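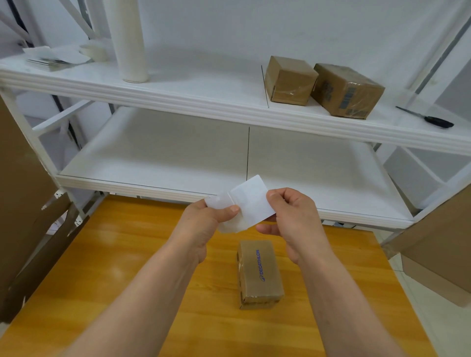 Court orders release of Tambunan local reporter's notebooks

A district judge has ordered police to return 52 notebooks taken from the home of Cempaka Rahman, who covers land and timber for the Tambunan Courier. The notebooks were seized in September along with a laptop and two phones. The phones have already been given back. The laptop has not, and the order does not cover it.

Rahman has not been charged. Police said at the time that they were looking for the source of a leaked survey map used in her reports on the Warklow concession, a stretch of hill forest where three villages dispute the boundary. The map showed the concession running 884 acres past the line given in the public register.

In his ruling the judge said the warrant named "documents relating to the survey" and that officers had taken every notebook in the house, including some from before the concession existed. He gave police 14 days to return them and told them to destroy any copies of pages that have nothing to do with the map. He did not rule on whether Rahman can be made to name her source. That question goes to a separate hearing, and no time has been set for it.

"We got the part we asked for first," said Adi Pillai, her lawyer. "The laptop is the harder part. Her contacts are on it, and the police have had it long enough to read all of them."

A police spokesman said the force would comply with the order and would not comment further while the inquiry is open.

The Courier is a small paper. It has four staff reporters and prints 2000 copies, most of them sold in town and along the river road. Its editor, Haziq Lumbantobing, said two people who used to speak to the paper regularly about land matters have stopped returning calls. He has moved Rahman to the council beat for now, at her own request, and the Warklow reporting has been taken over by a colleague – with the map still on the paper's website.

The company that holds the concession, Bolline, has said the map is an early draft and was never used to set the boundary. It has not released the later version. Villagers asked the land office for it in writing and were told that the file was under review.

A petition calling for the return of all of Rahman's equipment had 352 signatures when it was handed in at the district office. Most of the people who signed live in the three villages.
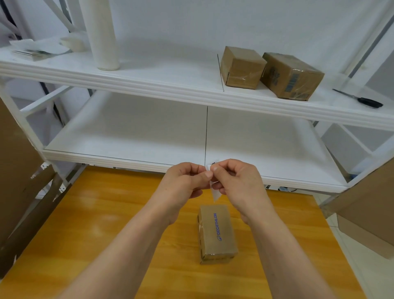 What happens next

The police can appeal the order, but they have to do it before the 14 days run out. If they do, the notebooks stay in the court's custody until the appeal is heard.

Pillai has filed a second application for the laptop. It asks that an independent examiner search the machine for the map only, with Rahman's lawyer present, and that everything else be sealed. The police have opposed similar requests in other cases on grounds of cost.

Readers who want to follow the source hearing can ask the court registry for the listing. It opens at 8:30 a.m. and takes questions by phone or at the counter. Members of the public may attend unless the judge closes the session. We will carry the result in the next newsletter if there is one by then.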